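Part-time help wanted at Zandell, our little tile and plaster shop

Hi there! I'm Tõnu Priedītis, and I run Zandell, a two-room shop on the Rarnton road where we restore old wall tile, patch plaster and (when the mood takes us) make our own glazes. I've been putting off writing this since the holidays, but it's March 2018 and the shelves of unfinished jobs are starting to lean, so I need a second pair of hands.

The work is mostly slow and mostly quiet. You'd be cleaning mortar off the backs of old tiles, matching colors, mixing small batches of glaze and writing down exactly what went into each one. I'm a bit of a bear about the writing down. We lost a gorgeous sea green last July on the Duangkaew kitchen job because I scribbled the recipe on a bag and then threw away the bag, and I still think about that green!

You don't need to have done any of this before. I'd love someone who has fired a kiln or hung around a ceramics class, sure, but I've had great luck with a baker and a guy who used to fix clarinets. If you can stick with a fiddly thing for two hours and still be pleasant at lunch, we'll get along. You do need to be able to lift 50 pounds, which is what a bag of plaster weighs, and you should be okay with dust. Masks are on me.

Hours are five mornings a week, starting at 7. I know, I know. The kiln is fussy and I like to unload it before the phone starts ringing. You'd be finished by noon, and if you want to stay on and use the wheel for your own pots, go right ahead, I only ask that you buy your own clay. Pay depends a little on what you can already do, so let's talk about it on the phone before you make the trip out.

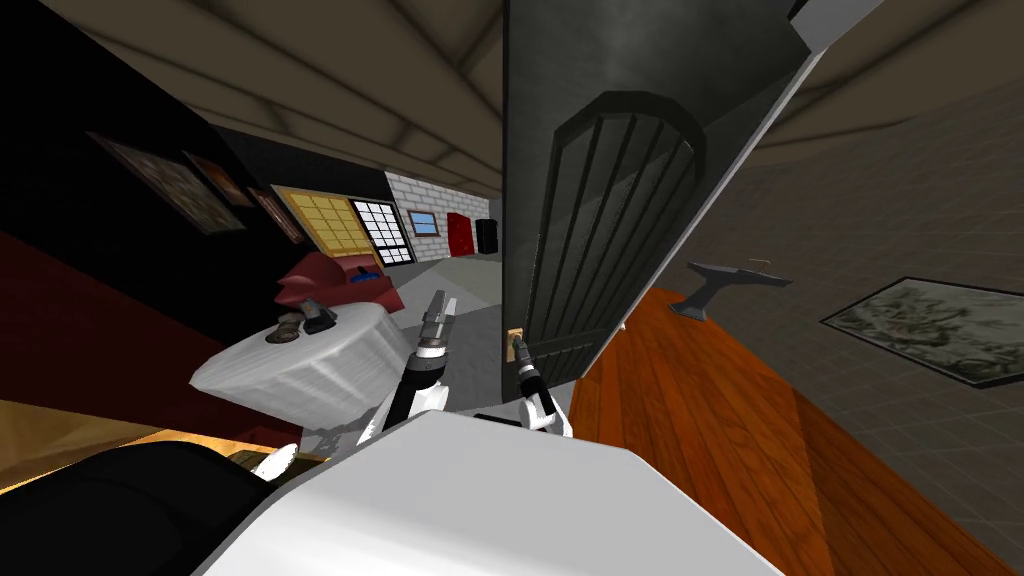
We also go out to people's houses now and then, usually to measure up or take a mold from a broken piece of trim. I drive the van, you hold the tape. Emel, who does the bookings and keeps me from promising the same week to three customers, will let you know the day before so you can wear decent shoes.

To apply, send me a short note with a few lines about yourself and something you've made or mended, big or small. A picture of it would be nice. No résumé needed unless you've got one handy. You can drop the note through the slot at the shop or mail it to Zandell, care of Emel, and she'll call you to set up a visit. Come hungry, there's usually soup.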